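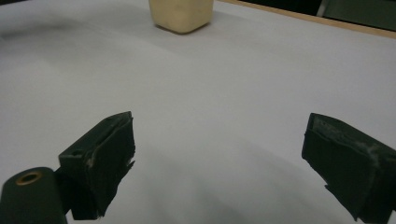 Matte white tabletops: gray haze after cleaning

gurnen_bench
Posted 2025-09-04

I have 3 matte white work surfaces in a shared sewing room. All get wiped daily with an all-purpose spray and a microfiber cloth. Over the summer they developed a gray haze. It shows in side light and mostly disappears when you stand directly over the table. Dish soap shifts it for a day, then it returns. Is this wear in the finish or something sitting on it?

yzhong117
Residue. Most all-purpose sprays leave surfactant behind if you don't rinse. On gloss it shows as streaks, on matte it fills the texture and holds dirt. Wash with warm water and a small amount of dish soap, rinse twice with plain water, dry with a clean towel. Then stop using the spray for two weeks and see if it comes back.

S. Cifuentes
Check the cloths before blaming the spray. Fabric softener coats microfiber and the cloth then puts it on the table. Wash them separately, no softener, low heat.

veketti_fan
Melamine sponge. Five minutes per table, done.

yzhong117
Do not do this on matte. A melamine sponge is a fine abrasive. It polishes the high points and you get shiny patches that can't be reversed. I have one on my own desk the size of a saucer.

veketti_fan
I've used them on a Veketti top for years with light pressure and no shiny spots. Depends on the finish.

yzhong117
It does depend on the finish, and the OP hasn't said what the finish is.

gurnen_bench
Two are Flatero tops bought together. The third came with the room and has no label. Same haze on all of them. The cloths do go in with the regular laundry, softener included.

S. Cifuentes
There you go.

Nouhaila M.
Test before changing everything. Mask off a square with painter's tape, clean inside it with 70% isopropyl on a white cloth, let it dry and compare in side light. If the square is clearer, it's a film. If there is no difference, suspect wear. Try a hidden corner first on the unlabeled one, some painted tops soften with alcohol.

gurnen_bench
Ran the tape test on one Flatero. The square is visibly whiter and the cloth came away gray. New cloths ordered. I'll do the double rinse on that table and leave the other Flatero on the spray for comparison.

Nouhaila M.
Use the new cloths on both, or you'll be testing two things at once.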